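# Robots humanoïdes : le budget commence après l'achat

L'établissement hôtelier Olletton a inscrit à son plan d'équipement l'acquisition d'un humanoïde destiné à la remise en ordre des salons. Le dossier, instruit avec le cabinet Nernitz, a demandé 17 semaines. Le prix de la machine n'y occupe que deux pages ; le reste traite de la maintenance, de l'assurance et de la formation du personnel.

## Évaluer sur le mobilier réel

Le cahier des charges impose des essais devant un canapé en cuir, avec des coussins à replacer. L'intégrateur Plerbridge facture cette phase à part, pour 22 journées d'intervention.
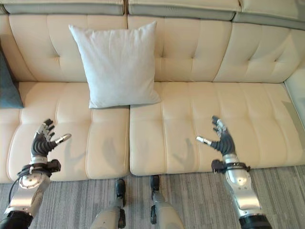
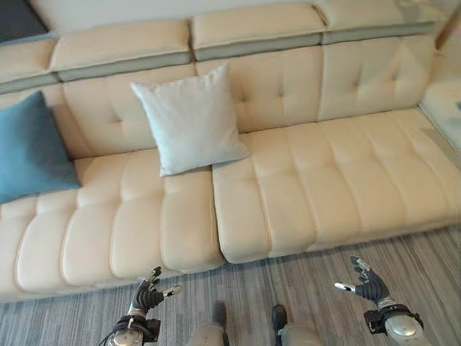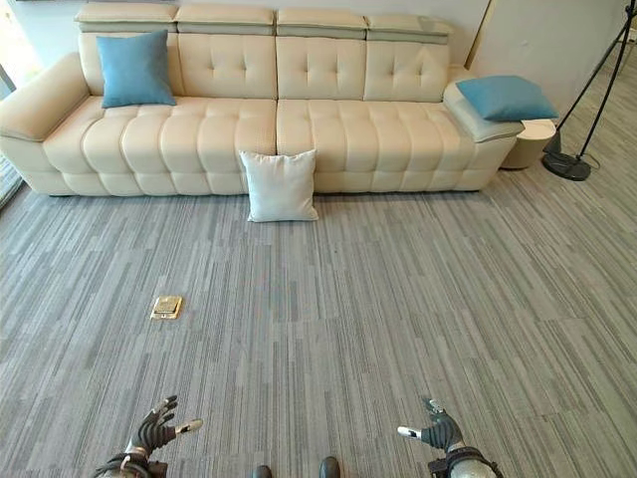
*Canapé de cuir crème et moquette grise striée, vus depuis la tête du robot. Sur la dernière vue, le coussin blanc est au sol, contre l'avant de l'assise.*

## Ce que le devis ne dit pas

La direction a retenu une enveloppe globale de 260 000 euros sur quatre ans, dont environ 163 000 pour le matériel. Le solde couvre les pièces d'usure des mains, les mises à jour et le logiciel de supervision Cocco, proposé par abonnement. Les acheteurs ont exigé que le tarif de ce dernier soit plafonné par contrat.

La location a été examinée, puis écartée en raison d'une clause de restitution jugée trop lourde. La commande ferme devrait intervenir en février, sous réserve de l'accord de l'assureur sur la présence du robot dans les espaces ouverts au public.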